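Giving up the second freezer

Posted Saturday, June 26, 2021

In January I decided to stop doing one big grocery trip a month and go back to buying food a little at a time. I said I would write down how it went, so this is the half-year report.

The old way

For years I drove to the warehouse store outside Uscombe, filled the car, and spent the rest of the day putting things away. The chest freezer in the garage held most of it. When I emptied it this winter I found 37 packages with no label. Some were soup. I ate what I could identify and threw out the rest, and that bothered me enough to make a change.

The freezer went to a neighbor in the spring. The electric bill is a little lower. I also got back the corner of the garage where it stood, and the bikes are there now.

What I spend

I kept every receipt and added them up last week. The total since the start is down $617 from the same months last year. Part of that is eating out less, so I don't give the grocery plan all the credit. Milk and bread cost me more now. Meat costs less, mostly because I buy less of it.

I tried the Comia app for the budget and quit after 13 days. It wanted a category for everything and had no good place for dish soap. A notebook works fine.

Where I shop

Ramalho is the small market by the post office. The onions and potatoes are good and the greens are usually tired by evening, so I go before work when I can. Restudach is farther, roughly 2 miles on foot, and has better cheese and a real fish counter. I go there on days off. I still drive to the big store for rice, oil and paper towels.

Fruit

Fruit was the part I got wrong most often. I used to buy a large bag of apples and let the last third go soft in the drawer. Now I buy a few at a time and keep them out where I will see them. I eat more of them this way. Pears I have given up on, except to cook.

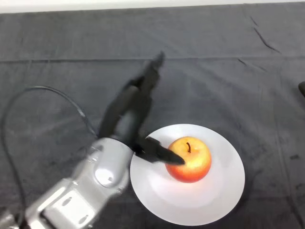
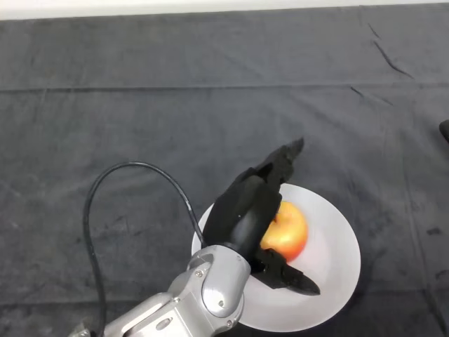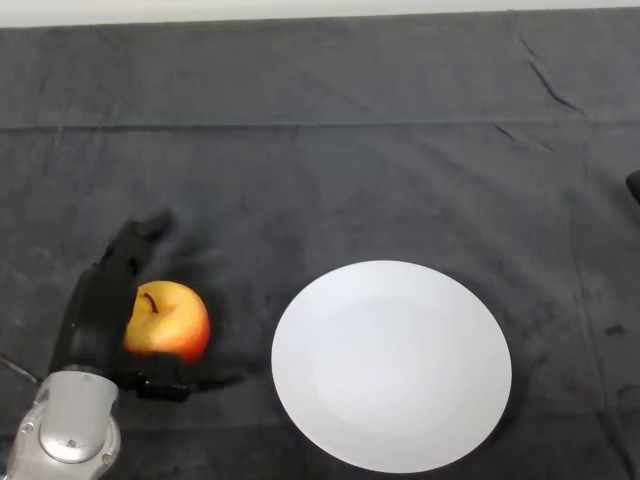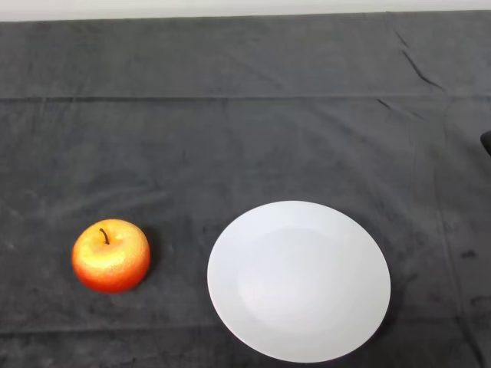
An apple and a white plate on the dark gray cloth, in the last one.

What's next

I want to get through the summer without buying anything frozen except peas and ice. I also need a better bag for the walk home, as the handles on mine are starting to tear. If the market changes its hours again in the fall I may have to move my shopping to the evening and put up with the greens.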